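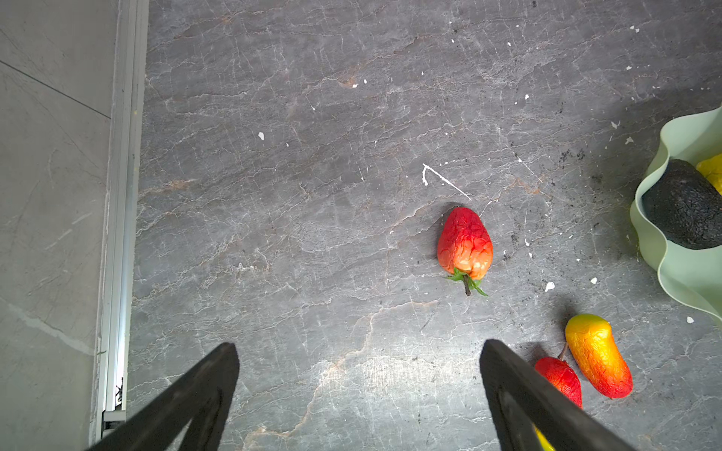

Gillis is looking for a part-time display and props assistant to look after the artificial fruit and tableware we rent out for shop windows, kitchen showrooms and photo shoots. The job is based in our prep room, where the pieces are laid out, cleaned, checked and packed between rentals. You will handle items such as a red strawberry with its green leaves still on, a mango that goes from yellow-green to red, and a pale green bowl with a wavy rim, and you will need to keep them in a condition that a customer can put straight on a counter. The prep room has a dark gray stone-look floor and a lot of the sorting is done down there, so you should be comfortable kneeling and getting up again.

What the work involves

Sorting returned pieces by type and putting them back in the right bins. Dusting and wiping fruit, bowls and trays. Checking stems and leaves and setting aside anything that needs glue or touch-up paint. Filling bowls to match the order sheet. Wrapping and boxing orders for pickup. Sweeping up at the end of the shift.

Our current fruit and vegetable list has 249 lines, including several kinds of avocado, which get mixed up more than anything else. You do not need to know the list when you start. Birutė Butkienė runs the prep room and will work alongside you for the first 3 weeks.

Hours and pay

The position is 10 hours a week, split over two mornings, starting at 8:30 a.m. Extra hours are usually available in November, when the Vilela and Narik showroom orders go out. Those orders are large and the boxes have to be ready on the morning of pickup, so please tell us if you can't work more that month. Pay is hourly and depends on experience. We will give you the rate before you come in for an interview.

What we ask for

Steady hands and reasonable eyesight for small repairs. The ability to lift a packed box of up to 60 pounds with a second person. Enough written English to read order sheets and fill in the damage log. Experience in a store, stockroom, theater prop room or florist is useful but not required. A driver's license is not needed. Deliveries are handled by Trekik.

Gloves, aprons and knee pads are supplied. Please wear closed shoes. There is a small kitchen for staff, and street parking after 8 a.m. on the side nearest the loading door.

How to apply

Send a short letter and a list of past jobs to Jhun Pangilinan at the Gillis front office, or drop them off in person before noon. Tell us which mornings you could work and when you could start. No photos, please. If we invite you in, the interview will include a short paid trial in the prep room, sorting one mixed bin and packing one order.

We reply to everyone who applies. The position stays open until it is filled.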